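Right, badminton people, I need to talk about shuttles for a minute 🧵

We're now 14 weeks into the Clullow hall sessions and I have become the person who buys the shuttles. No idea how. I think I just stood nearest the cupboard.

Started us on feathers from Gammont because I had Ideas. We went through a whole tube in one evening! Lovely to hit, gone by half eight, and me out of pocket (again).

So it's plastic now. Yellow skirts, white heads, and I can finally see the things against that awful cream wall. Had a few out on the table this morning while I was sorting the good from the sad.
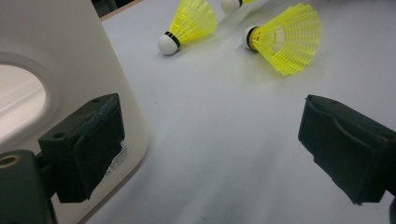
Lorden Badminton replied straight away that we want the slower ones if the hall's cold, and that yellow beats white under strip lights any day. Fair enough, our hall is freezing until at least June.

My sorting method, such as it is: squeeze the skirt, see if it springs back, give it a spin. Wobblers go in the beginners' tub. Anything with a snapped rib goes in the bin, even if it breaks my heart a bit.

Next job is getting 2 more tubes before the Bouvier lot come over for a friendly. They hit HARD.

If anyone's got spare tubes going cheap, shout. I'll collect!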